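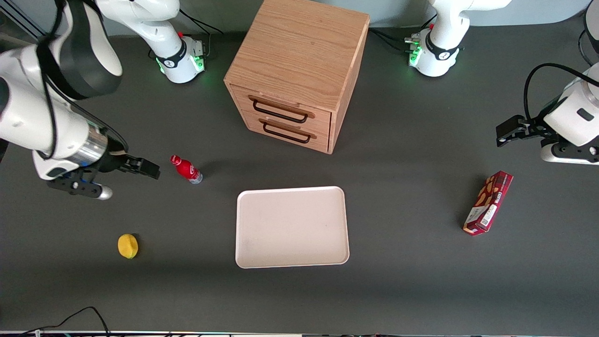

Bakari Adds Two-Drawer Oak-Look Cabinet to Its Tabletop Storage Line

2019-01-02 - Bakari, a maker of small storage furniture, has added a two-drawer cabinet to its Skito line of tabletop pieces. The cabinet is meant for desks, dressers, craft tables and bathroom counters, where small items tend to pile up. It is on sale now through the company's website and at 136 home goods stores.

The new model is made of wood with a light oak grain. It has a flat top and slightly rounded edges. The two drawers sit one above the other, and each has a dark metal handle set on a small recess in the drawer front. The handles match, and they stand out enough from the front to be grasped without looking for them.

Bakari tested the cabinet with customers in November, before the final version went into production. Testers were asked to use it at home for 12 days and keep notes on what they put in it. The most common items were small bottles, batteries, charging cords, sewing supplies and mail. Several people kept things they used every day in the top drawer and spare items in the bottom one. A few used the flat top for a lamp or a plant.

Two changes came out of the test. The handles were made larger than on the first samples, which some testers found hard to grip with wet hands. The drawer stops were also moved back so that each drawer opens farther before it catches. A full drawer can still be lifted out completely by tilting the front up.

The cabinet ships assembled. Felt pads for the bottom are packed in the upper drawer and should be put on before the cabinet is placed on a polished surface. The wood can be wiped with a damp cloth. Bakari does not recommend spray cleaners, and spills from nail polish or other solvents should be wiped up right away.

The Skito line also includes the Shawky letter tray and the Ekach open shelf, both sold in the same light finish. The shelf is the same depth as the new cabinet and can stand beside it or on top of it. More than 3,299 Skito pieces were sold last year.

Stores that want to carry the cabinet can order it from Bakari by the case. Display samples are available on request - please allow two weeks for delivery.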